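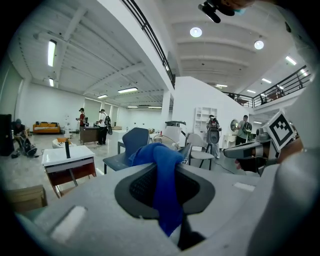

Main hall: blue cloth on a mesh backrest, sofa and windows behind

Print | E-mail

Erkiretti Hall, Hunirholm
Furniture and Rooms Meeting, March
Minutes

Present: representatives of Hunirholm (building), Omine (cleaning) and Murthy (upholstery and repairs). Apologies: none. The meeting opened at 14.10 in the hall.

1. Minutes of the previous meeting
Agreed with one correction. Under item 4, "cabinet" should read "cabinets". The action on the store cupboard key is closed.

2. Main hall, general condition
2.1 The hall floor, including the part below the mezzanine, was given as roughly 400 square metres in the old cleaning plan. The plan leaves out the strip along the window wall. Omine to measure the strip and reissue the plan before the next quarter.
2.2 The mezzanine railing is to be dusted from the upper level only. Work from ladders is not covered by the present agreement.
2.3 Ceiling lights: no change to the cleaning interval. Hunirholm holds the spare tubes. The round lamps are on a separate order and stay outside this schedule.
2.4 Window shades: to be brushed, top to bottom, with the shade fully lowered. No liquid cleaner.
2.5 Orange sofa: the patterned cushions are to be taken off, shaken out and put back in the same order. The gap behind the sofa has been missed on earlier rounds and is now a separate line on the check sheet.

3. Chairs
3.1 The chairs are of mixed types and the present sheet treats them as one. It was agreed to split them into three groups: upholstered, mesh-backed and hard seat.
3.2 Upholstered seats. Wipe with the grain, light pressure, cloth folded once. The stitched border is to be done last, along the line of the stitching. The front edge of the seat takes most of the hand contact and is to be wiped at every visit. The underside panel is to be checked for dust at the same time and needs wiping only if dust is found.
3.3 Mesh-backed. Brush first, then cloth. A cloth pushed into the mesh leaves lint, and the complaint logged under reference 217 was traced to this.
3.4 Hard seat. Cloth only. Metal legs to be wiped down to the floor.

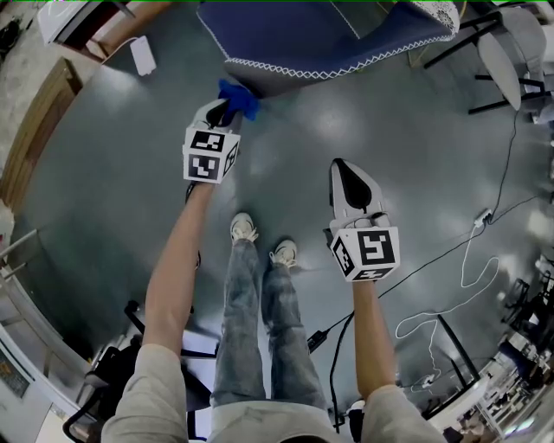 Murthy asked for the border to be left out of the every-visit list, as repeated wiping lifts the thread at the corners, and proposed once a month with a dry cloth. Omine accepted this for the border. The front edge of the seat stays on the every-visit list. Item 3.2 is to be read with this change.

3.5 Cables on the floor near the chairs. Chairs are not to be dragged across cables or across the power strip. Loose cable is to be coiled and moved to the wall side before the floor is mopped, and put back afterwards. Power strips are to be wiped only when unplugged. Hunirholm to supply hook-and-loop ties.

4. Cloths
4.1 Blue cloths remain in use for furniture. Floors and sanitary areas have their own colours and these are not to be mixed.
4.2 Cloths have been left on chair backs and similar places between tasks. During a round this is permitted. At the end of the round all cloths go to the wash bag, including any that look clean.
4.3 Wash at the temperature on the label. No fabric softener.

5. Coat stand
5.1 The reddish-brown wooden coat stand is to be wiped from the top down, branches first, then the post. It is to be held by the post while this is done.

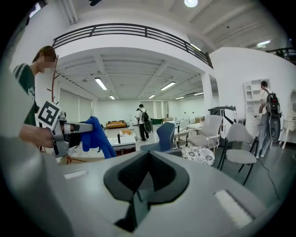
5.2 The foot of the stand collects grit from shoes and should be brushed before any cloth is used on it. Murthy to look at the joints at the same visit as the chair repairs. No polish until then.
5.3 Position. The stand is to be kept clear of the walking route through the hall. Hunirholm to mark the place with floor tape.

6. Costs
6.1 Budget for the year: 2,124. Committed to date: 2,113. The floor tape and ties will be charged to the general stores line.
6.2 Murthy's quotation for the seat corners is held over to the next budget year.

7. Any other business
The low wooden cabinet by the chairs is to be added to the check sheet, top and edges only.

8. Next meeting
Same place, 14.00. Revised check sheet to be sent out beforehand by Omine.

The meeting closed at 15.25.

Contact: Erkiretti Hall office, Hunirholm | © Erkiretti Hall | Back to top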